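Every December someone shares the "rinse your plates before the dishwasher" rule like it's settled law. I'm not convinced. 1/5

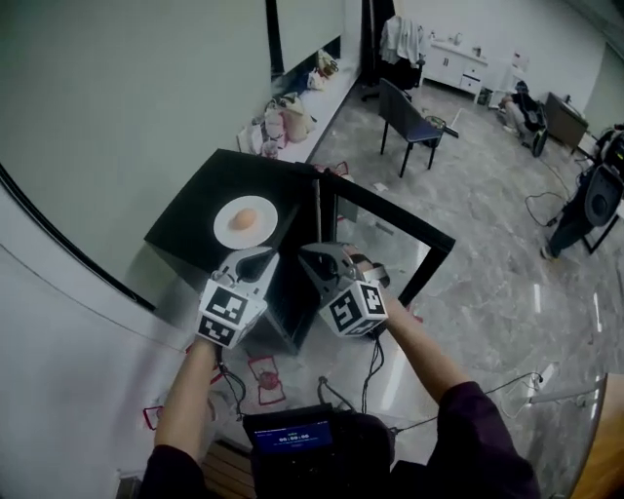 Do you need to rinse first? Scrape the bones and the big bits into the bin, then load it. 2/5

Stasham's leaflet says pre-rinsing "protects your investment". Stasham also sells a rinse spray. Draw your own conclusions. I skipped rinsing from June on and my filter looks the same colour it always did. 3/5

Huệ Văn swears her glasses went cloudy when she stopped. Could be. She also changed tablets that month and moved somewhere with harder water, so I'd want more than that before blaming a bit of gravy. 4/5

Dried egg and porridge I'll give you. Those I soak. For the rest, I'm not standing at the sink for 20 minutes washing dishes so a machine can wash them again. Clean the filter and leave the tap alone. 5/5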